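Paper mailers: what do you all reuse them for?
Home > Packing, Posting and Storing > General chat
Replies: 8

kudel_attic
Started this because I've finally got my spare leads sorted and I'm ridiculously pleased with myself. I've been saving the brown paper padded mailers that parcels come in, the big ones, and they are brilliant for cables! Anyone else at it, or is it just me with a cupboard full of the things?

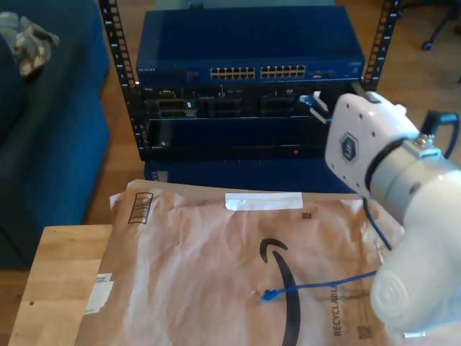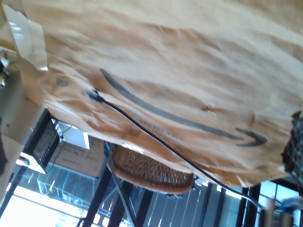

My system, such as it is, goes like this. One mailer per kind of lead, flap folded over, kept upright in a box like records. I don't mind a bag that's been through the wars, so one as creased as this, with the smile arrow and RECYCLABLE printed on it, would go straight in my keep pile. The creases make them a bit floppy to stand up, so I slide a bit of cereal box down the back. Network leads get the biggest bag as they hate being bent tight, and everything thin and black goes in another, with a tag on each, otherwise I'm there till midnight working out which one charges what. I did the whole lot in April and I can still find things, which is a record in this house.

Ghauri
Oh I love this! I do the same with Christmas lights. Wind them loosely, into the mailer, name on the front in fat marker. How do you get the old postage labels off? Mine always tear and take the top layer of paper with them.

kudel_attic
Hairdryer on low for a few seconds and then peel from a corner, slowly. If it still tears I stick my own label over the top and call it done.

pellow_road
Going to disagree, sorry. Paper bags are hopeless for cables because you can't see in. I had mine in envelopes for years and opened every single one every single time. Clear zip bags, 100 for not very much, and you can spot the one you want from across the room.

Guido Mancuso
I'm with paper. I moved all my music leads out of clear plastic and into mailers when we left Drarkmont and I wouldn't go back. Plastic bags slide all over each other and end up in a heap at the bottom of the drawer. The padded ones grip a bit, and you can write on them! Draw the plug on the front if you can't remember what it's called. My drawings are terrible and they still work.

pellow_road
Draw the plug. All right, that's quite good. I still want to see the lead itself though.

tansy_b
Can I put a word in for posting them out again? I sell odd bits of knitting and I've reused 14 since the new year. Turn the bag inside out if the seams let you, or put a big plain sheet over the front. PLEASE cover every old barcode and any of those little square codes as well. I missed one once and my parcel had a lovely trip to the Gellanska depot and came home to me a week later.

Ghauri
tansy_b that is a very good warning. Do you use paper tape or the plastic sort?

tansy_b
Paper tape, the kind you wet. It bonds to the mailer beautifully and then the next person can put the whole thing in the recycling without picking at it. It does need a proper press down along the flap. I go over mine with the back of a spoon.

hobbs_end
Mine end up under plant pots, in the bottom of the cat carrier, and round glasses when we move. Five years of moving and not one broken tumbler. For cables, though, I'd tie each lead before it goes in. Loose coils in a bag turn into one enormous knot and you'll be cursing the bag when it was the lack of a tie.

kudel_attic
Yes!! Should have said that in the first post. Tie first, then bag. I use strips cut from an old bike inner tube, or the little ties that leads come with if they haven't vanished. For a long network lead I do a big loose loop and tie it in two places opposite each other. If you only do the one, it springs open on the other side.

Guido Mancuso
Over-under coiling for anything long, by the way. One loop the normal way, the next one flipped under. It feels daft for the first few goes and then your hands just do it.

pellow_road
I've gone and put three in mailers as a test. With drawings. Will report back if I ever find them again.

tansy_b
Did you draw the plugs properly or is it all just rectangles?

pellow_road
Rectangles. One has prongs.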